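SKARKESVILLE OCCULT READING CIRCLE — WHAT WE'RE ON THIS MONTH

Quick one, I'm typing this before work so forgive the state of it.

July was the herbals and planetary tables. Good turnout, chairs borrowed from upstairs, one argument about Saturn that carried on down the stairs and into the car park. Babar Rana has typed up his notes on planetary hours and they're in the folder by the kettle. Take one, put it back. The first page is missing, he knows.

Next up is the Cordier grimoire. For anyone new — small book of talismans and spirit names, passed about in handwritten copies for years before someone finally printed it. Ours is the Unport Press edition, green cloth, 48 plates at the back. If you've got the paperback you've got 59 plates, but the extra ones are only the same seals redrawn larger, so don't panic and don't go buying a second copy. Page numbers don't match between the two either. We'll go by chapter.

Read chapters one to four please. Chapter two is slow. Stick with it, the bit on the consecration of the pen is worth the slog and Atif Mirani wants a whole half hour on it.

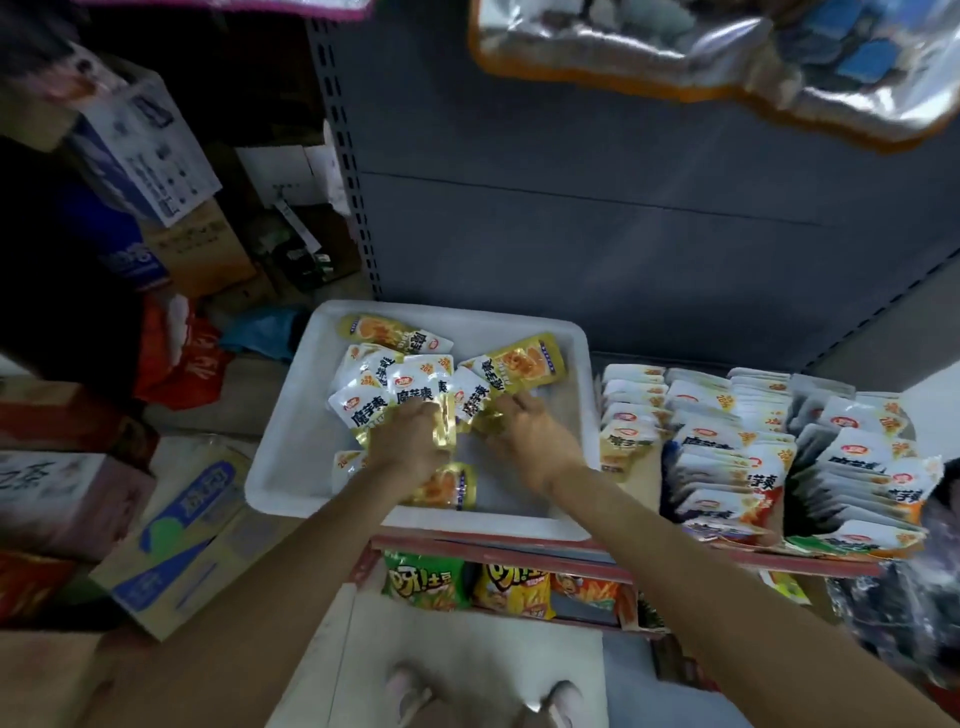
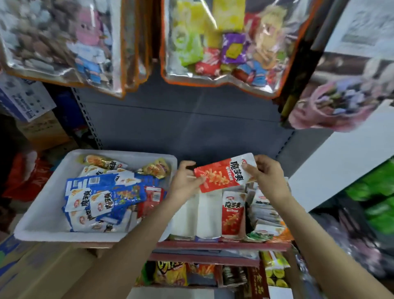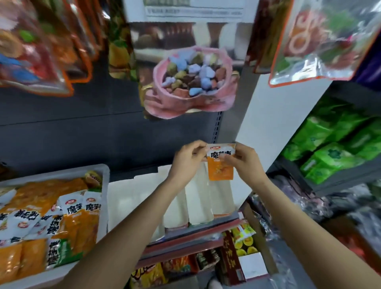 Seals, then. Chapter three is where people get stuck, every time, mostly on the difference between the name of a spirit and its seal. Asif Mohmand put it well last year when we did the Grorkilau tables: the name is what you say, the seal is what you draw, and the old copyists got both wrong constantly. Try reading them the way you'd take in a snack packet with 魔芋爽 across it in big black characters. If you can't read Chinese you still get the shape, and you'd know it again on the next packet, but you couldn't say it out loud to anyone. That is more or less where the copyists were with the Hebrew. They kept the shapes going and lost the sounds. So when your edition gives three spellings for one name don't pick a favourite, just pencil all three in the margin and bring them along.

Umut Şimşekoğlu is doing a short talk on the ink recipes. Oak gall, gum arabic, the usual, plus one that calls for pigeon blood which we will be reading about and no more than that. He's asked for a table near the window and some newspaper to cover it. If you have old newspaper bring it.

Book fund. Stands at 2,491 after the spring sale, very healthy, thank you all. Asif Bangash would like to put 100 of it towards a decent dictionary of angels, since the one we have has lost its spine and most of the letter M. Say if you object. Silence will be taken as a yes.

Also wanted — anyone with a spare copy of the Grorkilau commentary, second printing, the one with the index. The first printing has no index at all and is murder to use. We'd only need it for a few weeks.

Overdue: the two volumes on geomancy and the boxed tarot with the torn lid. You know who you are. No fines, just bring them back, theres a waiting list for the tarot.

Start is 7pm as ever, side door, the front one sticks. Tea from half six. New people welcome, you dont need to have read anything, come and listen and borrow a book on the way out. We finish at nine because the room has to be locked, so if you want to ask Umut about ink do it before the tea things get washed up.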